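Home Recipes Kitchen Tips Cleaning Shop About

How to Get the Last of the Ketchup Out

If you're like me, you hate to throw out a bottle with a good 3 spoonfuls still clinging to the sides. Stand it on its cap in a mug overnight – the fridge door is fine – and let it take its time.

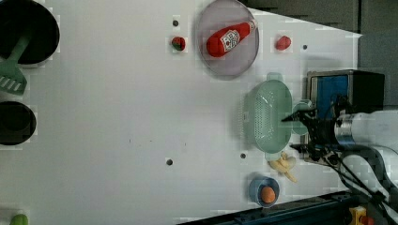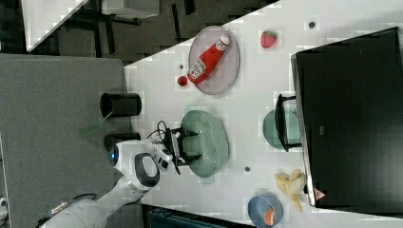
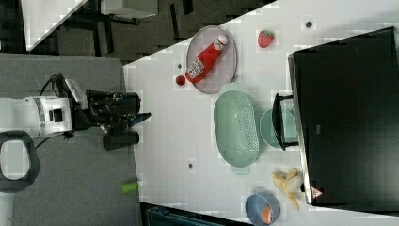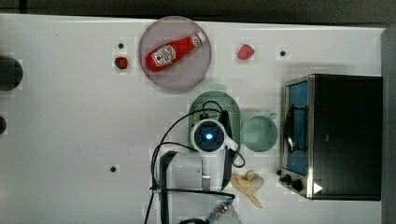
Written by the Home Editor, Clirier Kitchen Notes

In the morning, wrap your hand around the bottle, keep the cap shut tight, and swing your arm in a big circle eight or nine times. Still stuck? Add a spoonful of vinegar, shake well, and pour the whole lot into your next pot of baked beans or sloppy joes. My family likes it even better that way!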